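Kororell – a list of speed-stacking and puzzle records

Version of Thursday, December 22, 2022
Maintainer: Chiến Vi

What is inside

Kororell is a table of 700 results in cup stacking, domino rows and card towers. Each line is one attempt that was accepted by the club where it took place. Attempts which were stopped or refused are kept in a second file, refused.csv, with 134 lines.

The results come from the paper notebooks of three clubs: Clultmont, Carbone and Hodis. I typed them myself, so please expect some mistakes of spelling, mostly in the names of the towns.

Columns

club: name of the club
event: cups, dominoes or cards
result: time in seconds for cups, number of pieces for the other two
age_group: under 12, 12 to 17, adult
hand: left, right, both, or empty when the notebook does not say it
note: free text, copied as it was written

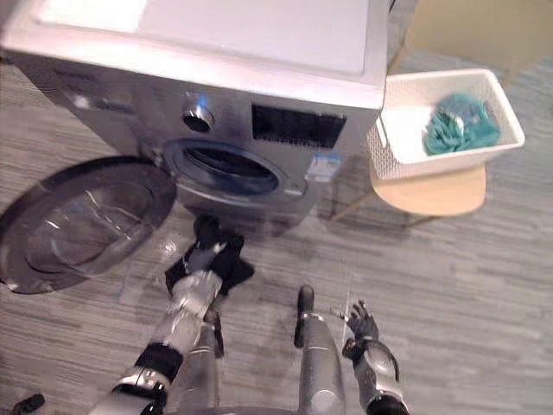 The times for cups are given to two decimals, but the older pages of Clultmont have only one. I did not add a zero to these, because it would look more exact than it was. If you sort the column, please read it as a number and not as text.

For dominoes, a row counts only when every piece has fallen. The longest one in the table has 3,000 pieces, from Carbone. Hodis used another rule until March – they accepted a row if the last piece fell, even when a side branch stayed up. These lines have the word "branch" in the note.

Known problems

The card towers have no height, only the number of cards. Two members of Hodis have the same name and I could not always separate them. For this reason the public file has no names at all, only a number for each person.

Ages are missing in 200 lines.

Use

You may copy and change the table freely if you mention Kororell. Please do not present it as a list of world records, these are club results and no outside judge has checked them.

Corrections are welcome. Write the line number and the value you think is right, and tell me where you found it. I usually answer at the weekend.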